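Shared Tables: How Seating Affects Use of the Florosberg Campus Library

Project report, second-year social studies
Submitted Jul 6, 2024

1. Background

The ground floor of the Florosberg library was refitted over the winter. The old single desks went out and long work tables came in, made by pushing smaller tables together. Our group wanted to know whether students use the new tables differently from the old desks, and whether they like them.

2. Method

We handed out 200 paper questionnaires at the entrance during two weeks in May. We also did 14 short interviews. The questionnaire had 18 items, most of them on a five-point scale, plus one open question at the end. Questionnaires with more than half the items blank were left out – there were 38 of these, mostly from the last two days, when people were in a hurry before exams.

We did not have usable records from before the refit. Anything said here about the old desks comes from what people remember.

3. Results

Most students who answered said they stay longer at the new tables than they did at the desks. They also said they talk more, which some counted as a good thing and some did not. Students working alone were the least satisfied. Several wrote that they never know how much of the table is theirs, and that they put a bag or a coat down to mark off a space.

The joins between tables came up in the open answers more often than we expected. People treat the line as a border and sit on one side of it or the other, even when the whole table is free.

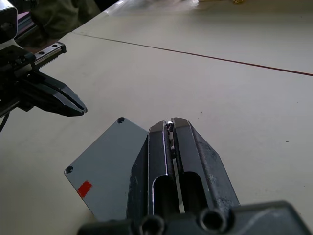
Sunita Kandpal told us in her interview that the join was the first thing she looked for when she sat down, and that she would feel rude putting her books across it. She also said she missed the lamps on the old desks.

Noise was the most common complaint. Nearly all the comments on it were about the area by the stairs, so the tables may not be the main cause.

4. Limits

We only asked people who were already coming in. Students who stopped using the library after the refit are missing from the sample. One item (number 11) was badly worded and we dropped it.

5. Suggestions

Keep a row of single desks along the back wall for people working alone. Move group work away from the stairs. Bring back some of the lamps, which according to the front desk are still in storage.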